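业余联赛的秋天:先把人凑齐再说

2020年10月1日 文/本刊记者

周末早上的Namthorpe,雾还没散,场边已经有人在摆标志桶。飞盘联赛停了大半年,终于又能打了。说是联赛,其实就是一群下了班的人,轮流借场地,轮流带饮水桶。三月份赛程表刚贴出来,隔天就撤了。一直撤到现在。

规矩改了不少。每队人数减少,半场休息拉长,赛后不握手,碰一下手肘算数。有人嫌麻烦。更多人没意见,能跑就行。 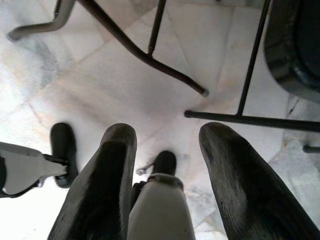 夹爪张开,中间留出一段空隙,后面是地面。

卫冕的是Flarnach队。打法老派,传得短,传得勤,不爱赌长盘。去年决赛就这么一点一点磨下来的,对手最后十分钟腿都软了。今年他们走了两名主力,一个搬家,一个膝盖不行了。补进来的新人跑得快,但是防守站位还乱,训练时老往同一侧挤。教练组的意思是先打着看,反正前几轮不淘汰。

Kabbaj队正好相反。全队的心思都在长盘上,开局就往前场扔,扔中了漂亮,扔不中就回追。看台上喜欢看他们,自己人看着心累。夏天里他们偷偷练了一阵区域联防,效果怎么样,没人肯说。
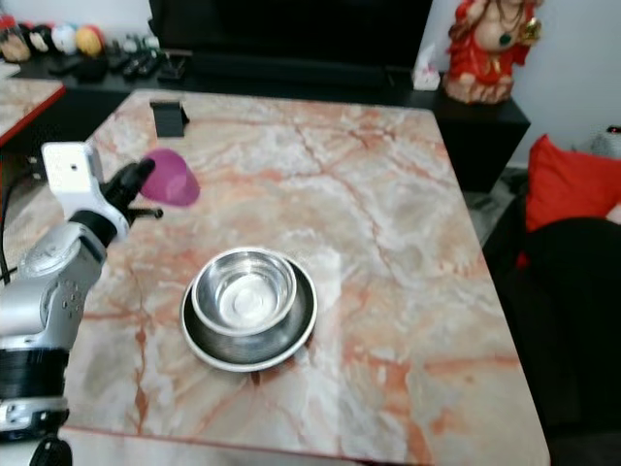
场地还是老问题。北边那块草皮一下雨就积水,排水沟修过一回,没修到底。春天本来有两周的备用日期,现在全用上了。哪怕再来一场大雨,季后赛就得往后推,推到天黑得早的时候,灯光又是另一笔钱。联赛的报名费今年是每队360元,没涨,可也没剩多少。球衣赞助商Pellex答应留下来,条件是标志从袖子挪到胸前。大家投了票,过了。
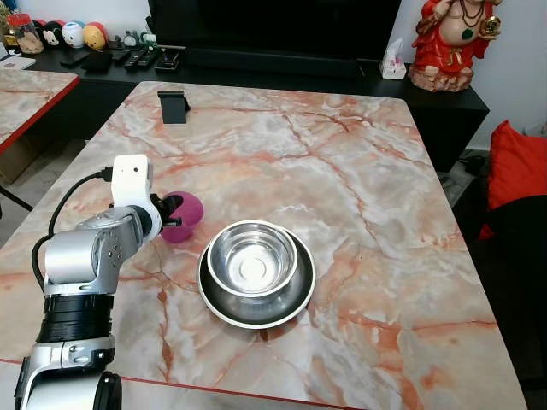 黑色夹爪夹着紫红色塑料杯的杯沿,杯身略微倾斜。

再说裁判。飞盘讲究自裁,犯规自己喊,有争议两边商量。平时没事,一到抢季后赛名额就不行了,一个出界能吵上好半天。所以今年加了观察员,只在两边谈不拢的时候开口。试了几场,吵的次数少了,比赛也快了。有老队员不太高兴,觉的味道变了,站在场边嘟囔,嘟囔完了照样上场。

女子组这次单独排表,是好事。以前混在一块,时间总被往后挤,挤到中午最晒的时候。现在她们打头场,露水重,盘滑,接盘得用双手。报名的队比去年多,有两支是从大学毕业生里拉起来的,底子好,就是缺比赛。

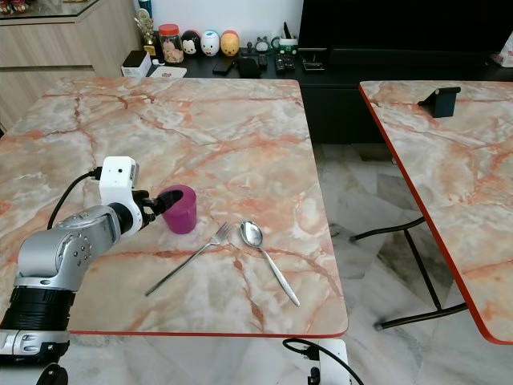
阅读时间:3分钟

季后赛的打法也定了。常规赛排名靠前的先挑对手,这一条争了很久。支持的说,常规赛总得有点用处。反对的说,挑人伤和气。最后还是写进了章程,第一轮就用。Flarnach那边放话,挑谁都一样。Kabbaj没放话,多半在等抽场地,他们怕风。

风确实是个事。Namthorpe的秋风从河那边横着过来,下午比上午大得多,长盘飘出去根本收不回来。上赛季决赛就是在下午打的。今年的决赛排在上午十点,热身提前30分钟,迟到的队自己认罚。

报名截止前还能补人,每队名单上限没变。缺防守的队不止一支,会跑位的,肯早起的,直接到场边问就行。鞋带长钉的,草还湿着呢。

最后更新:赛程部分已按新场地安排修改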